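The Arm in the Back Corner

7 min read

I hadn't planned on spending most of a winter thinking about tape.

When I joined the shared workshop in Stundthorpe I had a bookcase in mind. I'd paid my dues, I had a sketch on the back of a bill, and I'd been through the table saw safety talk (twice, because I talked through the first one). Then I walked past the corner where Colm Foley and Ita Mulligan were arguing over a robot arm, and I still don't own a bookcase.

The arm is homemade, or home-finished anyway. Colm bought the joints secondhand from a guy in Fahy who was moving and wanted them out of his garage, and Ita drew the brackets and cut most of them herself. The wiring is Ailbhe Gilmartin's. It's beautiful wiring, too – every run labeled, every bundle tied off square – and she will come and stand behind you if you touch it. They call the whole thing Gruvia, after a board game Ita's kids made up, and the name stuck before anyone could think of a better one.

All in, they've spent $2283 on it. Colm keeps the receipts in a coffee can and he's very proud of that number, though Ita says it leaves out the power supply they cooked in May and the one they bought to replace it. I've seen the inside of the can and I think she has a point!

The goal is simple to say. They want an arm that can pick things up in a regular room, things a person would hand to you without looking: a sock, a paper cup, a set of keys. So far it's good at the cup. It's decent at the sock. We don't talk about the keys. Ailbhe put a small camera down at the wrist so the software gets a close look at whatever it's reaching for, and I spent a whole evening watching that feed on her laptop, drinking bad tea and yelling "left, left!" as if it could hear me.

And that's how I got pulled in, because the trouble was grip. Bare fingers are slick. They'd close on a cup just fine and then the cup would start to slide, very slowly, while three grown adults leaned toward it and held their breath. Ita tried rubber bands first, then strips from a bike tube, then some sticky shelf liner that smelled like a new shower curtain. All of them worked for a bit. The rubber bands rolled off. The tube was too thick and the fingers wouldn't close right, and the shelf liner picked up so much sawdust that by the end of the night it was basically a sanding block.
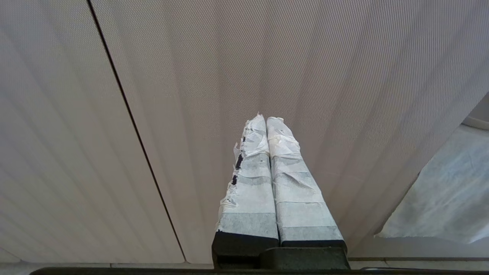

Masking tape was my idea, and I'd like that on the record. I had a roll in my bag for the bookcase. It's thin, it's cheap, it has a little tooth to it, and when it gets chewed up you peel it off and wind on some more. It does get chewed up. I got into the habit of overlapping the bands like a hockey stick, starting low and working toward the tip, and I've become weirdly fussy about it. Colm wraps his too loose. Ita wraps hers very tight and then can't find the end of it.

Ailbhe, who likes a log, ran the cup test over and over on fresh tape. She wrote down 305 tries, with 33 drops, and then went home and slept until noon. I thought that was terrific. She thought it was 33 too many, and she had a list of what she wanted to change, which started with the closing speed and ended with me not talking during tests.

Éabha Ó Súilleabháin stopped by that same week. She used to build packing machines at Sasham, and she's the only one of us who's ever been paid for this sort of thing. She listened to the motors for a minute, pushed on the elbow with one finger, and told Colm his second joint had slop in it. He said it didn't. They took it apart and it did. It took five evenings to fix, mostly because the right shim was in a drawer marked "birthday candles."

I've asked myself what I get out of it. I can't code, and I'm only allowed near the wiring under supervision. But I like the hour after the saws shut off, when somebody resets the cup and somebody else says "okay, going," and we all go quiet. Next on the list is the keys again. I bought more tape.

Comments

Ailbhe Moynihan: Try cloth hockey tape if you're already wrapping it that way. Costs more but it holds up a lot longer than masking tape.

shimstock: Slop in the second joint, every time. Mine was the same. Did you replace the bearing or just shim it?

D. from Fahy: I believe those are my old joints. Glad they're getting some use, my garage is much nicer now.

Related

A Lathe for the Laundry Room
Starting a Tool Library on Your Street
What We Learned Fixing 5 Dead Drills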